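Presetti starter kit recordings — read me first

Hello! I'm Chinyere and I put this folder together while trying out the Presetti kit, the arm-and-hand bundle that Woltow sells with its own recording software. I wanted to know if a small team could get usable pick-and-sort recordings out of it without hiring a specialist, and Grímur Damgaard very kindly lent me his evenings (and his patience).

What you get

There are 200 recordings in 4 folders, one per task. Each has video from the head camera and the wrist camera, the joint positions, and a short text note saying what we asked the arm to do. 70 of them are marked "retry" in the notes, meaning we stopped and started again. I've left them in, as I'd have been glad of them myself.

How the kit behaves

Setting up took me most of a morning, nearly all of it cables. The arm is smooth and quieter than I'd feared, and the teaching mode is lovely once you've got the feel for it. My one real grumble is the software — it saves the two videos separately and you have to line them up by hand. Grímur wrote a little script for that, called rimatar, and it's in the tools folder.
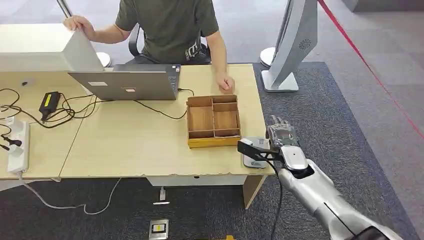
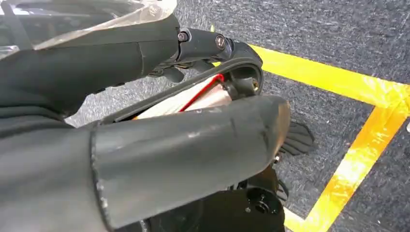

Soft and shiny things are the hard part, and I'd look closely at those before trusting any numbers you work out. Plastic wrapping throws reflections into the wrist video, and the automatic grip setting doesn't cope well with them. I switched to manual grip for the whole Shukla folder (that's our name for the mixed items task) and was much happier!

Using the files

Copy the lot to a local disk before you start, then run rimatar on one folder at a time. It skips anything shorter than 4,000 samples, so change that limit at the top of the script if you want the short clips too.

Last updated November 4, 2019. I'm hoping to add a fifth task in December, and if you spot a wrong note in any of the recordings, do tell me which folder it's in and I'll put it right.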